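Buying a Two-Arm Robot: Common Questions

What should we budget for besides the robot?
Tables, spare hand parts and training. Sidville set aside 38 percent of its first-year budget for these.

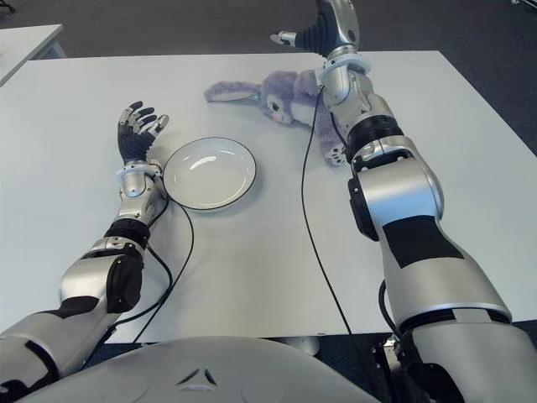

Order spares with the robot. Cidine ships them in 5 weeks, longer in May.

Do we need special test objects?
No. A plate and a soft toy are enough to start on. 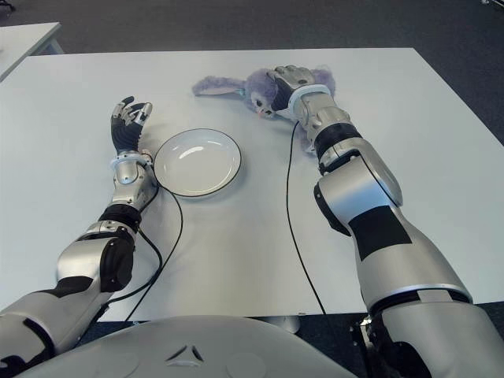

Reading time: 1 min

How much floor space should we plan for?
Allow 60 inches behind the table.

Who approves the quote?
Mirela Mendonça, for anything over $900.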